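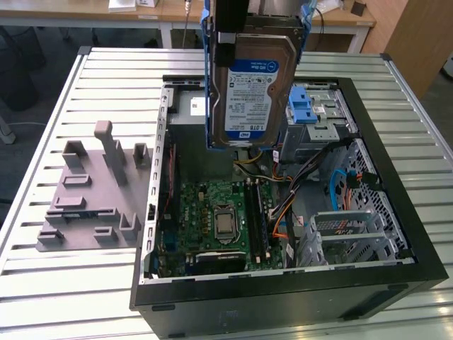 A 1.0TB WD Blue drive over an open desktop tower, with the parts plate alongside.

Bench Technician, Desktop Teardown and Rebuild – Gunwood Site

Drodum is hiring bench technicians for its desktop bench at the Gunwood building. The work is taking office computers apart, sorting what comes out, and putting working machines back together. This is a paid position with a regular schedule. We are filling 2 openings, and the start is in October.

What the job is

Most of the machines we get are ordinary desktop towers from schools and offices. A tower is laid on its side on the metal bench with the side panel off, and you work from above. Depending on the ticket you will take out or put in hard drives, memory modules, expansion cards, power supplies and processors. Cables have to be unplugged without pulling on the wires, and routed back so they don't end up in a fan.

The last batch was 153 towers and the next one is 306, so there is plenty to do through the winter. We do not set an hourly target for new people. After the first month you should be able to strip and log a tower in 20 minutes.

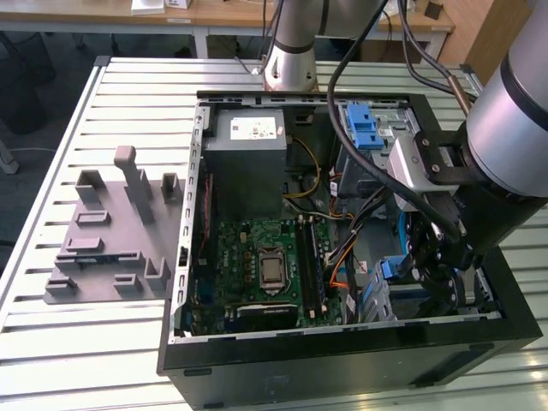 Drive cages take the most practice. Many of the older cases use plastic latches and brackets that get brittle, and a broken one means the drive has to be mounted some other way. If you are used to cases that only need screws, expect to spend your first few shifts getting the feel of it. Ask before you force anything.

Every part gets a line on the ticket: what it is, its capacity or size if it has one, the serial number, and which tower it came from. Drives are logged before anything else and stay with the ticket until they have been wiped. A drive with no ticket goes in the locked cabinet and you tell the shift lead.

What we need from you

- You have opened up a desktop computer before, at work, at school or at home. Be ready to talk about it.
- You can tell a power cable from a data cable and know which way memory goes in.
- You can read small print on labels, with glasses or a magnifier if needed.
- You can lift a full tower from a cart to the bench. Ask us if you need an adjustment for this.
- You write clearly enough that the next shift can follow your notes.

A certificate is fine but not required. We care more about how you handle parts.

How the bench is set up

Parts are kept in the same order at every station, so anyone can pick up where someone else stopped. Plates with holders are used for small pieces and brackets, and each piece goes back to its own slot when you are done with it. 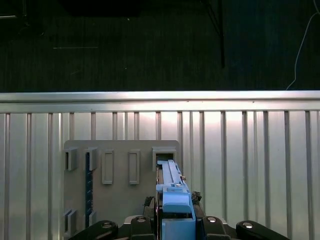 Please keep to that order even when you are in a hurry. Drinks stay off the bench. Wrist straps are supplied and are worn whenever a case is open. Screws go in the lidded cups – not loose on the slats, where they fall through.

Shifts run from 8 a.m. to 4 p.m. with a paid lunch break. Some later shifts are available if you have classes in the morning.

How to apply

Send a short letter and a list of past jobs to Elango Venkataraman, care of the Drodum front desk at Gunwood. In the letter, describe one computer you have repaired or rebuilt and what was wrong with it. A photo of the work is welcome. Applicants we want to meet will be asked in for a paid bench trial, which covers removing a drive and two memory modules, filling out a ticket, and putting everything back.

Applications stay open until both places are filled.

3 comments | 20 shares

Related openings
Receiving Clerk, Gunwood
Laptop Screen Repair, Part Time – Nzioka
Van Driver, School Pickups – Besness
Data Wiping Assistant, Evenings

We use cookies to remember your saved jobs. Accept | Settings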